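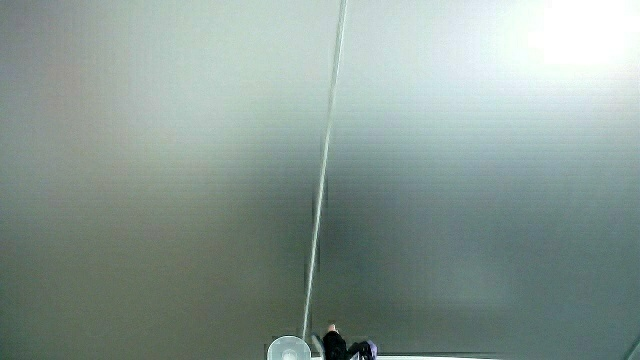 1/ Gripper week, post one! I've been putting the Clurkix and the Rotau through the same cord job, and I have many feelings (sorry in advance, friends).

We use cookies to improve your experience. Accept | Manage

2/ The Clurkix closes so gently, I love it, but it let go on 18 of 60 pulls. The Rotau dropped 2. Louder though, goodness.

3/ Glare is still fooling my depth readings, so the Eskola controller gets a slower approach tomorrow. Tips on pale, thin cord very welcome!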